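Jullberg, 2 Mar 2018. The Hotel Vastau turns 100 this May, and the lakeside house is throwing a party the whole town can join!

General manager Ghizlane Shawky has opened the ballroom for 14 evenings of dinner and dancing, with up to 600 guests expected on the closing night. Chef Birdie Gallagher is bringing back the hotel's first menu, right down to the smoked trout and the cloudberry cake (she has been testing that cake since fall, and it is wonderful).

Overnight guests get a boat ride to Laline Island and breakfast on the terrace, which reopens for the season that same week.

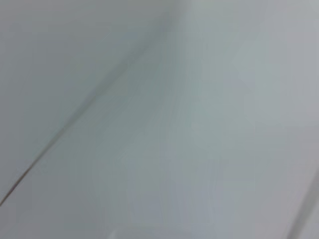 Can people who aren't staying at the hotel come to the dinners?
Everyone is welcome, but tables must be booked at the front desk.

14 shares | 2 comments

© 2018 Pandey Travel News | Contact | Back to top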